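Forums > Arms and Grippers > Teaching by Hand > Thin panels, best way to demo?

Posted by slatebench, July 17, 2019

Got the Civutix bench going at our makerspace here in Hestosville and I'm hooked! I've been recording demos of the arm holding a clear acrylic panel upright next to a little metal rod frame with black corner connectors. 26 demos so far, target is 70. I'm moving the arm by hand. Anyone here prefer remote control for stuff this thin?

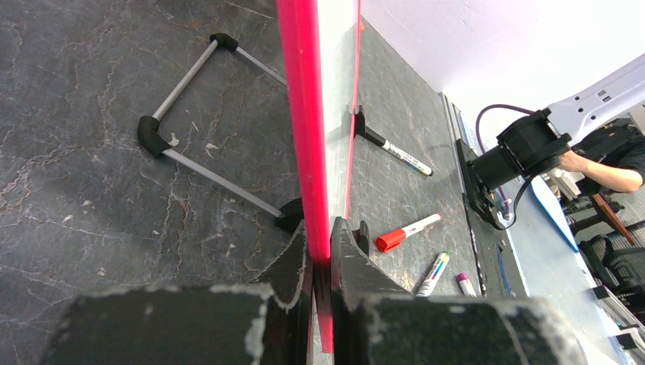
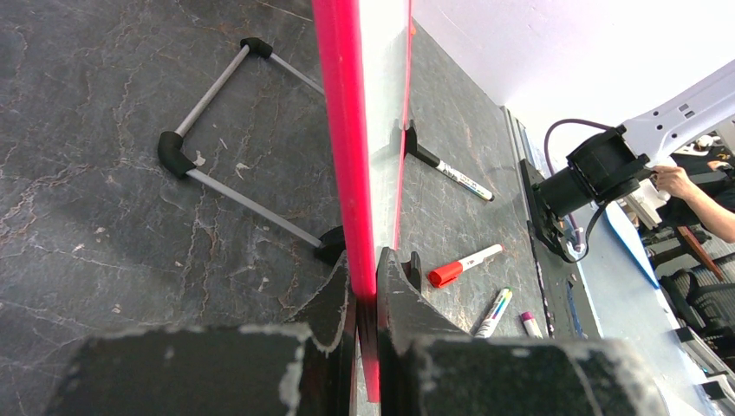
Wrist views, both with the pink-edged panel in the fingers and the frame over on the left.

okoro_fan: Love that edge, so easy to find in the picture! I'd go remote though. When I push an arm around by hand I always lean on it a bit, and the replay comes out wobbly. The Steron leader arm cured that for me.

slatebench: Hmm, mine replay pretty smooth. And I can feel when the panel touches something - with a remote I'd be guessing.

gridnut: With slatebench on this one. I did 600 by remote on a different job and cracked more plastic than I want to admit. Slow hands win.

okoro_fan: Slow hands also means slow demos, and then the arm crawls forever. Mine moves at a nice clip now.

slatebench: OK fair, I'll try ten each way and post both in August.

Comments (3)

pebble_jo: Do you move the markers between demos or leave them put?

slatebench: Moving them every few runs - I want it to ignore them.

tinwhistle: Following this! Still stuck on my first pick.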